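4.2 Reset and Stop Rules for Shared Bench Cells

The Plerkard sorting task was run under the Genura bench rules, which cover small two-arm cells that people must reach into between trials. A trial is not scored unless the start layout, the bin assignment and the stop condition were written down before the arms were enabled. 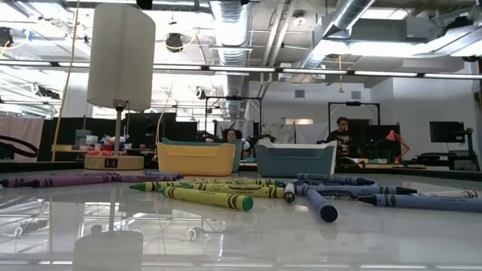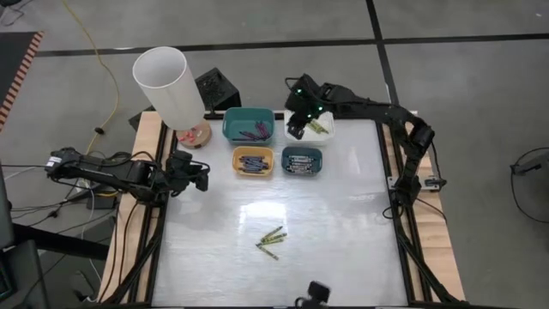 Figure 9. Crayon sorting at the Pladholm bench. First view: crayons on the tabletop, with the bins toward the back. Second view: four bins in a block, with the right gripper lowered into the white one.

Rule 1 bars hands from the tabletop while either arm is enabled. This holds even when only one arm is moving, as the idle arm can be called by the controller at any time. Rule 2 fixes the bin assignment by color for the whole session. A crayon placed in the wrong bin stays there until the trial ends and is logged as a placement error — it is never corrected by hand.

Rule 3 sets the stop condition. A trial ends when the tabletop is clear of crayons, when 40 grasp attempts have been used, or when the operator presses stop. We applied the rules to 77 trials. Trials ended by the operator were kept in the error count, and the cause was entered before the next reset.

Woldemariam, commenting on a draft of this section, objected that Rule 3 treats two different events as one. An operator who stops an arm to prevent contact has made a safety decision, and one who stops it to save time has not. The comment asked that the two be logged under separate codes and that only the first be reported to the site safety office. We have adopted the separate codes, but both are still reported.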